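Home | Syllabus | Week 2 Notes | Labs | Contact

Eye and Skin Health, Week 2: Contact Dermatitis

Welcome back! Contact dermatitis is such a fun topic (itchy, yes, but fun), so let's get going. There are two kinds you need to know.

Irritant: the skin is simply damaged by soap, bleach, or too much hand washing. It can happen to anyone, often within hours.

Allergic: the immune system has learned to react to something, such as nickel or fragrance. The rash usually shows up a day or more after contact, and that delay is what makes the detective work so great!

Eyelids deserve extra attention. The skin there is very thin, so nail polish or hair dye carried on the fingers may cause a rash on the lids and leave the hands looking fine. Always ask about the hands!

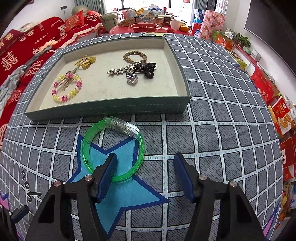
Patch testing is how we hunt down the allergen, but a good history comes first. Ask what touches the skin every day, and look at the shape of the rash. A band around the wrist should get you thinking about jewelry, and a plastic bangle like the glittery green one raises different questions than a nickel bracelet does. Read chapter 2 before the October lab!

Comments

Noman Jatoi: Does the eyelid part count for the quiz?

Chukwuemeka Uzor: Loved the eyelid bit. My watch strap is now a suspect!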